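Is It Really Handmade? A Doubter's Guide to Cushions, Quilts and Labels

Go into almost any store that sells things for the home and you will find a tag with the word "handmade" on it. It might be tied to a cushion cover with a bit of brown string. The string is meant to make you think of a cozy workshop, with somebody's grandmother sewing by the window.

Maybe. Or maybe the string came off a giant roll, and so did everything else.

This page is about how cloth things for the home get made, and why you should be a little suspicious of the words people use to sell them.

What does "handmade" mean?

That depends on who is talking. Think about one plain cushion cover. Somebody grew cotton. A machine spun it into thread. Another machine wove the thread into cloth. The cloth was dyed in a tank. Then a person sat down at an electric sewing machine, pushed the cloth under the needle, and stitched up the sides.

Was it made by hand? A hand was certainly there. The sewing machine did the stitching, though, and other machines did nearly all the work before that. Some sellers would call it handmade. Others would say "hand finished," a term that can mean as little as a person sewing on the last button.

Before you believe the tag, ask: which part was done by hand? If the seller can't say, the word isn't telling you much.

Looking at the stitches

Some books will tell you that handmade stitches are always wobbly and machine stitches are always straight. Don't trust that rule too far. A person who has sewn for years can make a row of stitches so even that you would need a magnifying glass to find a difference. And there are machines that make uneven stitches on purpose, so the cloth looks as if a person did it.

Try turning the cover inside out instead. A common sewing machine uses two threads, one on top and one underneath, and they lock together in the cloth. If you can find two threads hooked around each other along the seam, a machine sewed it. A simple running stitch done by hand uses a single thread that dips in and out like a dolphin, leaving gaps on both sides.

It's a useful clue, but it only tells you about that one seam. The fancy part on the front might have been done in a different way, in a different place.

"Each one is different!"

Tags love this one. Kacper Śliwiński runs a small home goods store called Flernatton, and he has a test for it. He asks for 11 of the same cover and lays them out on the floor.

"If the little flower is crooked in the same spot on all of them, it's a pattern," he says. "Somebody drew a crooked flower once and the machine copied it."

He did this with a line of covers called Illero. The tag said every piece was one of a kind. He found that the colors did change from cover to cover, but the stitching was the same on every one, right down to a loose-looking loop in the corner. So was the tag a lie? He thinks it was "half of a true thing." You can decide for yourself if half is enough.

Big numbers on small tags

"Takes 80 hours to make!" says a tag on a bedspread.

Stop and think. Is that 80 hours of one person sewing? Does it include the time the cloth spent drying on a line? If eight people each worked for ten hours, that also comes to 80, and it sounds a lot less lonely.

Another tag might say "131 threads." Threads in what? Usually, thread count means the number of threads in one square inch of cloth, adding the ones that go up and down to the ones that go side to side. Some sellers push the number up by counting the thin strands twisted together inside each thread. A bigger number does not always mean softer cloth. It can just mean somebody counted in a sneaky way.

Old, or just old-looking?

Cloth can be made to look old in an afternoon. It can be washed with stones, faded with chemicals, or rubbed thin at the edges. None of this is wrong, and plenty of people like how it looks. But "antique style" and "antique" are not the same. The extra word is doing a lot of work. The same goes for "silk feel" and "silk." If it were silk, why would they need to say "feel"?

Watch out for small words like "style," "look," "feel" and "inspired by."

Will robots make all our cushions?

You may have heard that they will, and soon. People have been saying "soon" for a long time.

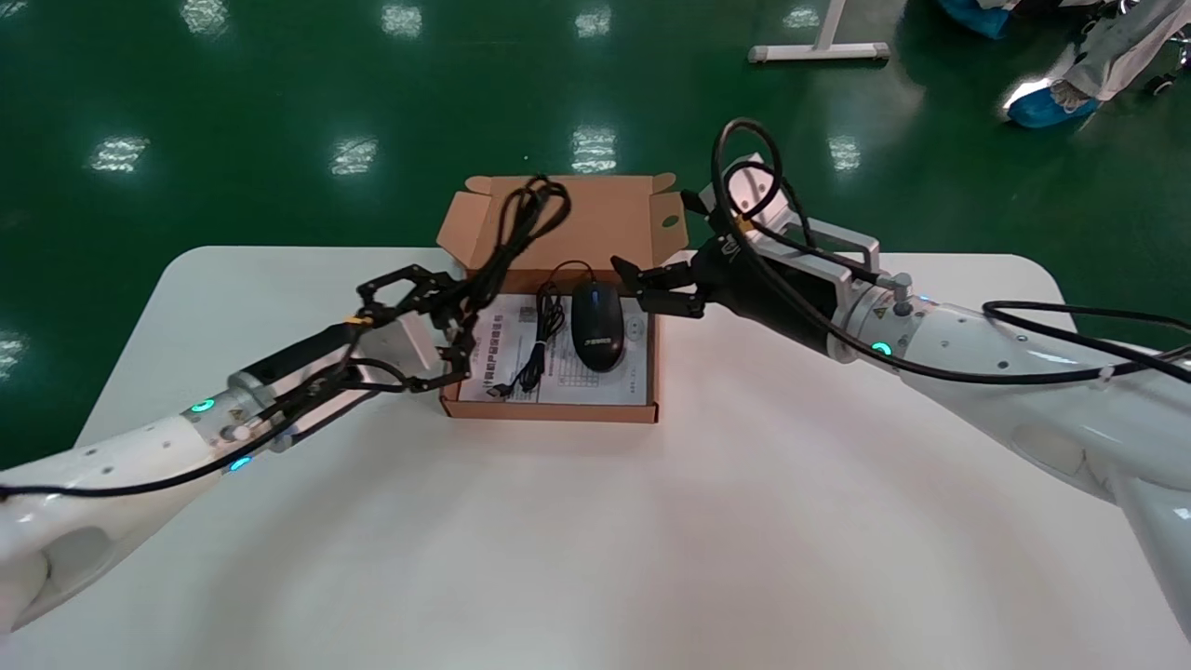

Two robotic arms at an open cardboard box, with a computer mouse inside.

Cloth is tricky for machines. A hard thing keeps its shape when you pick it up. A piece of cotton flops, folds, stretches and slides, and never quite the same way twice. Machines can already cut cloth very fast and sew some simple shapes, such as the edges of towels. Feeding soft, slippery pieces through a machine and turning a corner neatly is still mostly a job for people.

So when an ad says "made entirely by robots," be as doubtful as you were about the brown string. Who loaded the cloth? Who checked the corners?

Does it matter?

Rostam Kazemi teaches weaving to kids, and he gets a bit grumpy about all this. He says a machine-made cover can be strong and pretty and last for years, while a handmade one can fall apart in the wash. He has owned both kinds. What bothers him is paying extra for a story that nobody checked.

There is another side to it as well. Some people really do make things by hand for a living, slowly and with great skill. When a factory cover borrows their word, it gets harder for them to sell their own work at a fair price.

Try it at home

Find a cushion, a quilt or a blanket, and ask a grown-up before you start unzipping things.

Turn it inside out and look along a seam. Can you see one thread or two?

Read the tag. Write down every word that sounds nice but doesn't tell you a fact.

If you have a pair that match, look for the same "mistake" on both.

Words to know

Seam: the line where two pieces of cloth are sewn together.

Weave: to cross threads over and under each other to make cloth.

Patchwork: small pieces of cloth sewn together to make a bigger one.

Hand finished: ask which part.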